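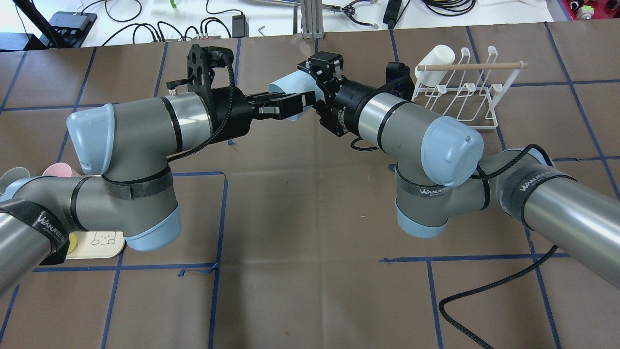
Kitchen Help > Washing Up > Racks and Drainers > Mug rack: does a rod across the top do anything?

I've got a mug rack that annoys me every single day and I'd like to know if I'm wasting my time with it. It's white wire with a row of loops, and I've laid a wooden dowel along the top, after reading a tip that swore it would stop everything sliding about. One white cup hangs up by the rod and that's as far as the system goes. The tip claimed the rod "doubles your space". Doubles it how? The pink cup and the blue one still end up out on the table with everything else. My table is covered in brown paper, taped off into squares, because another page told me that giving each thing a square would stop the clutter spreading. I've had it like that since July and I'm not convinced by that either. Before I spend money on a proper Ovon drainer, can someone tell me whether the rod is worth keeping, and whether a mug hung on its side drains at all?

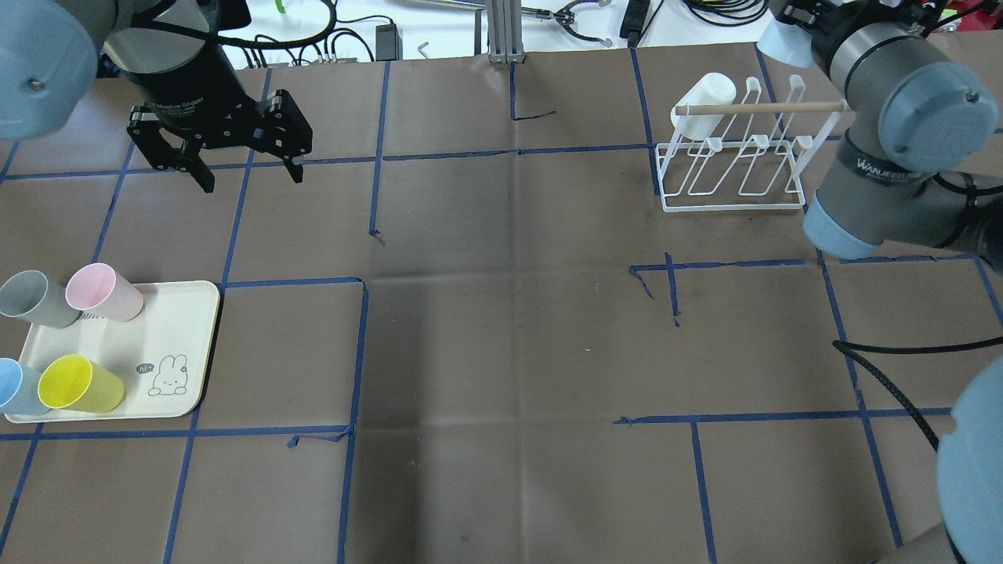
White mug on the rack, rabbit tray over on the left.

I should say that I don't have a draining board. The kitchen in our Skonthorpe flat has a sink with a bit of worktop either side and that's your lot. So please don't tell me to use the draining board.

Posted by wirerack_doubter

2 replies

damp_cupboard wrote:

I'd keep the rod but I wouldn't believe the tip. I've used one for years and it does one thing, which is give you somewhere to hook a handle when the loops are full. It won't stop anything sliding. If the rack slides, the rack is too light, and you need rubber feet or a folded cloth under it.

On draining, a mug on its side will drip well enough if the mouth tips down even slightly. If it's level or tips back, you get a puddle in the belly of it and a ring by morning. Fill one, empty it, hang it up and go back in 20 minutes. If you can pour anything out, turn it round.

I'm with you on the squares. Tape on paper looks very organised for a week and then it starts to lift, and you can't wipe underneath it. Wet crockery and paper don't belong together anyway. I'd take the lot up and put a tea towel down.

As for the Ovon, I had one and sent it back. The prongs were too fat for small handles. The Peltier one is duller and cheaper, and my mugs fit it. Measure your handles first, whatever the box says about "all standard mugs".

tealeaf700 wrote:

Disagree about the rod, get rid of it. Bare wood over wet cups goes black sooner or later, I don't care what anyone says about oiling it. My sister-in-law's did. If you must have a rod get a metal one.

Also why wash paper cups? Not saying you do, but I've seen people on here doing it and standing them up to dry. They go soft at the seam. Mine lie on their sides in a stack till I need them and then they go in the bin.

Buy the Rennie rack if you can find one second-hand. Don't pay full price.

wirerack_doubter added:

Did the 20 minute test. About a teaspoon came out of mine, so it was tipping back. I've turned it round and I'll see. Not sold on bare wood always going black, as mine's the same colour it was when I bought it, but I'll keep an eye on it. The paper cups are only for when the grandchildren are over, and no, I don't wash them. 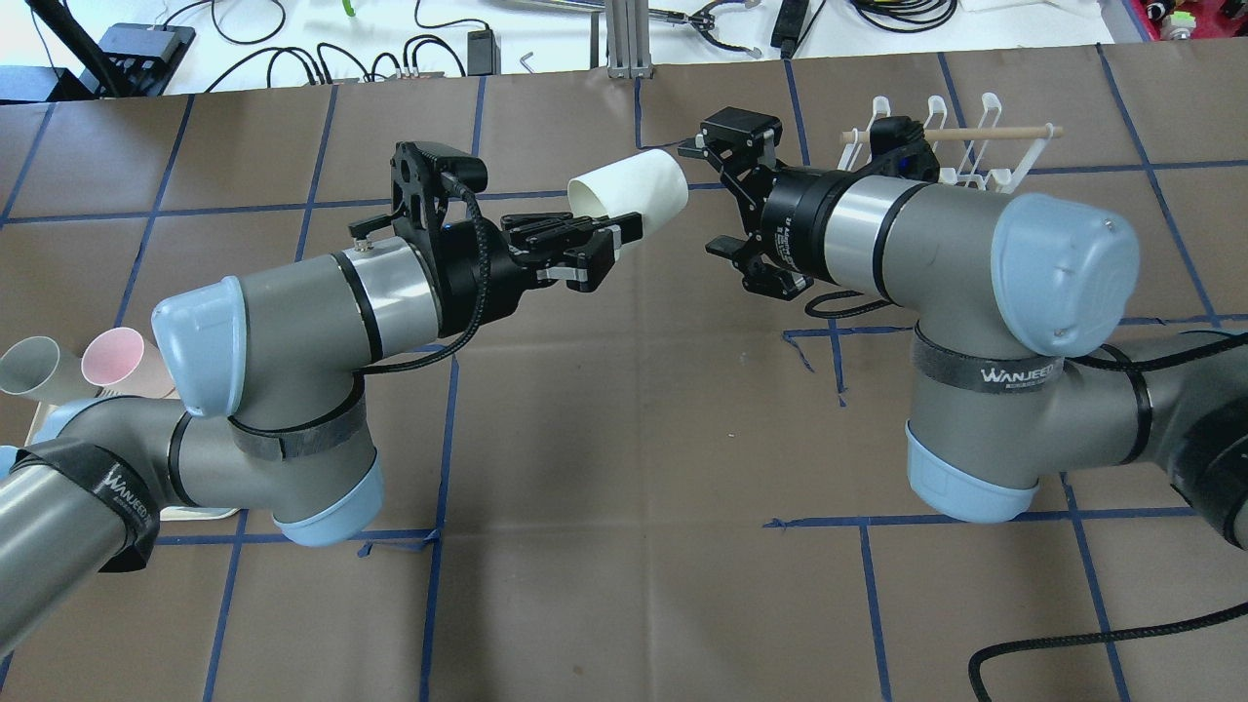 Related: Does lining a worktop with paper save any cleaning?

Moved here from the old board. It had over 2,000 views there and hardly any replies, so do add to it if you've tried this.

squeegee_sal wrote:

Tried it when I was painting and left it down after. It saves you one wipe. Then something gets spilt, it soaks through at the fold, and you've got a damp patch you can't see. The people who recommend it always seem to have just put it down that morning. Fine for craft things or a messy afternoon. For every day I'd rather have a bare top and a cloth.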